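Skindumum 腕部抓取项目 一月进展报告(故障部分为主)
报送:Sheena Leckie 日期:1/23/20

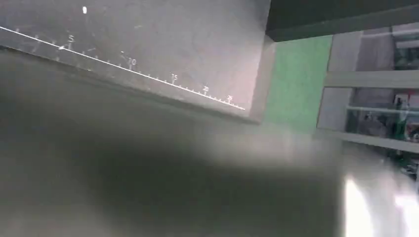

先说坏消息。本月抓取测试中断两次,第二次是急停没有按预期动作,按安全事件上报,台架到今天还停着。进度因此落后,原定月底交的重复精度数据交不了。目前只恢复了断电状态下的手动检查和腕部相机取图,拿灰色板上那条白色刻度(数字标到25)做参照,看相机装回去以后姿态偏了多少。偏得不少,刻度线在画面里是斜着下去的,近处还有一大块灰色糊成一片,完全不在焦点上,标定必须重做,旧参数全部作废。

一、故障经过

第一次:连续运行到第584个循环,夹爪闭合后不松开。控制器显示“已打开”,实际没开。操作员按了暂停,手动放气,取下工件。没有人受伤,工件报废一个。当时判断是气路问题,换了接头,重新跑。现在看这个判断下早了。

第二次:累计第835个循环。同样的现象,但这次机械臂没有等夹爪松开的信号,直接走了回撤轨迹,工件还夹着,另一头卡在夹具里。腕部受侧向力,相机支架撞弯。操作员拍急停,手臂又走了一小段才停下。这一小段就是问题。按设计,拍下去应当立即切断驱动,不应该还有动作。当时操作员站在围栏外,没有接触。

两次之间隔了不到一周。第一次以后我们没有停机做完整排查,这个责任在组里,在我。

二、目前查到的原因

1. 夹爪状态信号:程序读的是指令值,不是传感器的反馈值。也就是说命令发出去就当作已经打开。这个写法从Fleltumard那边移植过来的时候就有,移植时没人复查。Fleltumard的夹爪自带机械回弹,所以他们没出过事。我们这个没有回弹。

2. 急停延迟:急停回路里串了一个软件判断,要等当前轨迹段结束才断驱动。是调试阶段为了减少重新回零加上去的,后来忘了去掉。改动记录里只有一行字,没写原因也没写谁批的。硬件急停按钮本身测过,触点正常。

3. 气路:旧接头有轻微漏气,但不足以解释夹爪不松。第一次换接头以后问题还是再现,基本可以排除为主因。

4. 电缆:腕部线束有一处磨损,绝缘层还没破。是撞之前就有还是撞出来的,分不清。一并换掉。

三、已经做的

软件急停判断已删除,急停改为硬接线直接切驱动,接线图更新过了,还没有第二个人复核。夹爪状态改读传感器,超时没有反馈就停机报警,不再往下走。相机支架拆下校直,装回,但校直的件我不放心,新支架已经下单,Drummond供货,交期还没给准。线束在换。

日志方面,第二次故障前后的记录导出了,中间缺一段,缓存满了被覆盖。缺的正好是拍急停之后那段,所以手臂究竟多走了多少,只能靠操作员口述,没有确切数据。日志缓存已经加大。

四、没做完的

相机重新标定。现在只是对着刻度看个大概,算不得标定,正式的要等新支架。镜头近端被遮挡虚化那一块,要确认会不会影响抓取时的识别,暂时没结论。

急停的停止时间测试,要借Ullitz的测试设备,已经发了申请,等回复。没有这个结果我不会申请复机,请不要按复机日期来排后面的演示。

风险评估要重写。原来那版写的是“急停立即有效”,这句话现在看是错的,旧版已经撤下来了。

五、对进度和经费的影响

原计划一月份跑满2,000个循环,实际有效的654个,其余因为状态信号不可信,剔掉了。这654个里重复精度看着还行,但相机姿态变了以后前后数据不能直接拼,所以报告里先不给数。要给也是单独一份,注明是旧支架。

经费:新支架、线束、备用夹爪一只,从原来的耗材里出,够用。如果Ullitz那边要收设备使用费,需要另外批,金额等他们报价。人工方面多出来的时间组里自己消化,不申请追加。

六、需要您定的事

(1)同意台架继续停用,直到急停测试通过。
(2)里程碑二顺延。顺延多久等Drummond给了交期再报,现在报一个也是猜的。
(3)指派一位组外的人复核急停接线。组里的人都参与过改动,自己查自己不合适。
(4)Fleltumard那边是否需要正式通报。他们用的是同一份代码,夹爪不一样,但急停那段判断有没有被他们合并过去,我不知道。我个人建议尽快通报,先打电话再补书面的。

附件:故障日志(有缺段)、急停接线图修改稿、操作员书面说明两份。风险评估新版写完再发,这次就不附了。

另:上一份报告里循环计数那张表有一列错位,已经更正,以这份为准。有问题直接打台架间的电话,邮件这两天回的慢。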